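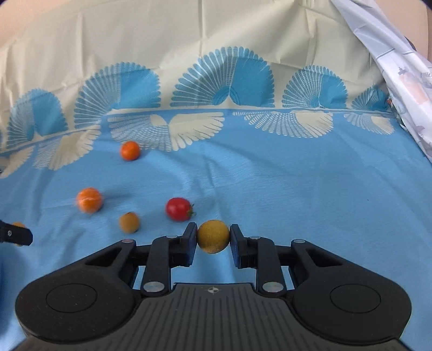
A good rule is one you can follow with your hands full, a reader in Valton wrote to us in January, and I have thought of that line more often than I'd like to admit while reading the new handling guide from Tadton.

The guide covers hand-held grippers and the demonstrations people record with them, and it replaces a binder of 200 pages that I suspect very few people ever got to the end of. The new one runs to 27, in good big type (bless them!), and you can get through it over a sandwich. Most of it is the kind of thing a patient aunt would tell you. Close the jaws slowly on anything with a peel. Keep your spare fruit well away from the working hand. Check the pads after every 7 pieces and wipe them if they feel tacky.
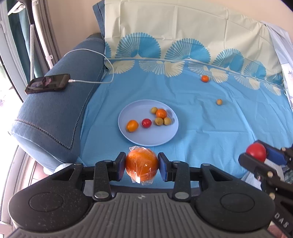
Where the guide gets firm is on recordkeeping, and I was glad to see it. Every dropped piece goes in the log, and a session with three drops is stopped until somebody has looked over the tool. The folks at Plunmont wanted that number higher, and Llanos wanted no number at all, so the wording went back and forth all spring. It takes effect Thu 16 July, and sites may keep using their old log sheets until they run out.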